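3.2 Participants and the weekly sessions

The study followed families of children in treatment for cancer who were supported by the Monska family program. Recruitment was done by the second author (Neelam Dhillon) through the day ward in Nistor. A family could join when the child was between 8 and 17 years old and when the treating doctor agreed in writing. In total, 69 families gave consent. Five of them left before the first interview, in most cases after a relapse, and we did not ask them for further information.

Each family was interviewed two times at home or on the ward, according to their wish. The parent and the child were interviewed separately, and the child could always choose to have the parent in the room. Between the interviews the children were invited to an activity afternoon, where they could draw, do crafts, or talk about hair, clothes and makeup with the others. The activities were done at tables with a white top, as in Figure 2.

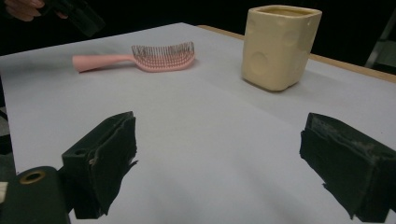
Figure 2. White tabletop with light wooden edge; two black gripper fingers in the foreground.

Attendance was free and we did not count missed afternoons against a family. Many parents told us that the hours were useful also for themselves, as they could sit in the next room and speak with other parents.

3.3 Themes concerning appearance

The loss of hair was the subject which the children brought up most often without our question. The older girls spoke of it in connection with school photographs and birthdays. The boys spoke more about hats, and about the moment of taking the hat off in class. One girl of 13 years explained that she had kept her hair things in the same drawer during the whole treatment, and that she did not want her mother to tidy it.
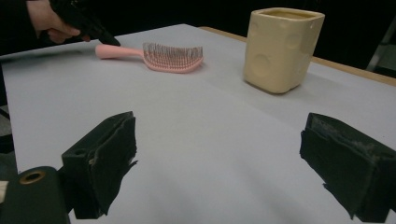

Parents described the same period in a different way. For them the hair was first a sign for other people – the neighbors, the teacher, the cashier in the shop – that the child was ill, and they had to decide each time how much to explain. Several mothers had bought a wig early, on advice from the ward, and later found that the child wore it only for a short time or not at all.

Two coders (Aurelia Nedelcu and the second author) read all the transcripts independently. Where they did not agree, the passage was discussed until one code was chosen. The codes on appearance were then compared with those on friendship, which we present in the next section.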